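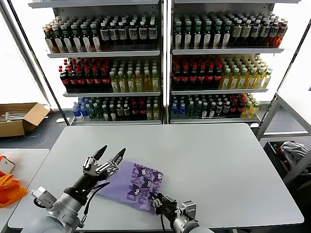

**Kiani cat cloth, lavender**

Lavender-purple, printed all over with dark purple cartoon cat faces. The eyes are wide and white and follow you to the sink. There is purple lettering too, for people who like to read while drying.

Folds to a rough square – rougher if you're in a hurry. Creases come free of charge.

Item 347. Sold singly or in packs of 8. Questions about restocking go to Sanne Dijkstra, who has two at home and won't discuss it.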